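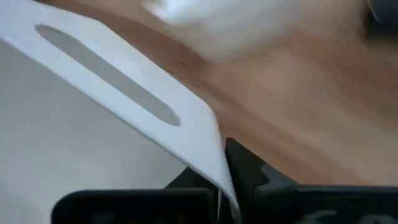
The glass back has been the default on midrange phones for several years, and the main argument for it has been wireless charging. A charging coil needs a cover that does not conduct, and aluminum conducts. Plastic meets the same requirement at a lower cost and a lower weight, and it can be cut and shaped with less trouble. An oval slot in a white plastic panel, with rounded ends and a softly rounded outer edge, uses the same basic geometry as the camera opening on a plastic phone back. Rounded ends spread the load along the curve. A square inside corner collects it at one point, and that point is where a crack usually starts. Glass follows the same rule with a much smaller margin, so a chip at the camera opening of a glass back often becomes a full-length crack on the next drop.

Two phones on sale this winter have gone back to plastic. The Givero replaces a model with a glass back, and the parts behind the cover are largely carried over. The Rarkano is a new design. Both have a 3,000 mAh battery, which is small by current standards, and both support wireless charging. The Groltau, at a similar price, keeps glass and is used here for comparison.

Weight is the easiest difference to feel. A plastic cover can be made thin without becoming fragile, and it needs no separate frame lip to protect its edge. On the Givero, the cover wraps around the sides and meets the display frame directly. This removes one seam and one bead of adhesive. The Groltau has a metal band between its two sheets of glass, and the band also serves as the antenna. It is the stiffer phone of the three when twisted by hand. The Rarkano is the least stiff and creaks slightly near the SIM tray.

Heat is where plastic does worse. Glass is not a good conductor of heat, but most phone plastics are poorer still. During a long video call the processor warms the inside of the phone, and a plastic back passes that warmth to the air slowly. The outside feels cooler in the hand for this reason, which many buyers take as a good sign. The inside is warmer, and the software lowers the processor speed earlier to compensate. The Givero has a graphite sheet under the cover to spread heat away from the processor. The Rarkano does not, and it slows down sooner in games.

Houshang Safavi designs phone housings at Petridis, a supplier of molded parts. He considers surface finish the real obstacle. "A mold can give you a texture or a gloss," he said. "Gloss sells in the store and looks bad by spring. Texture holds up, but buyers read it as cheap." Petridis tests finishes with a rubbing arm that drags a cloth pad across the part. A glossy sample is rejected if haze can be seen after 500 strokes. The textured finish used on the Givero went to 940 before the tester recorded a change. Safavi noted that the pad does not reproduce keys or sand, which do most of the damage in a pocket.

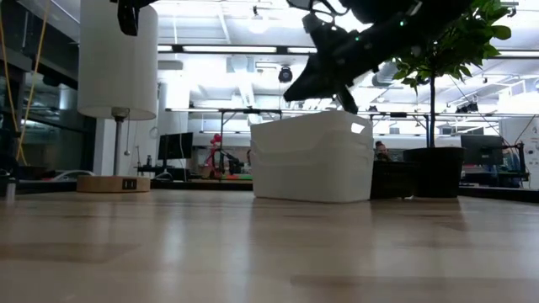 Plastic on a tabletop: a white storage bin with a cut-out handle. The lamp at left has two USB ports in its base.

Color behaves differently as well. Pigment in a molded part runs through the full thickness, so a scratch shows the same color underneath. On a glass back, the color is usually a film or a paint layer on the inner face. It is protected from wear but cannot be touched up once the glass has cracked. White plastic can yellow with sunlight and skin oil. Additives slow this down. Neither maker would say which additives it uses.

Repair favors plastic clearly. The cover of the Rarkano is held by clips and comes off with a thin pick, with no heating. The Givero cover is glued along the top edge and clipped elsewhere, and it has to be warmed for a few minutes. On the Groltau, the glass is glued around its full border. Removing it intact takes patience, and a replacement needs fresh adhesive cut to shape. Both plastic phones give access to the battery after the cover and 4 screws are removed. The screws on the Rarkano are all one length, and those on the Givero are not, so they should be laid out in order.

Water resistance is the remaining question. A clipped cover needs a gasket, and a gasket has to be compressed evenly to work. The Givero has one and carries a splash rating. The Rarkano has none and is not rated.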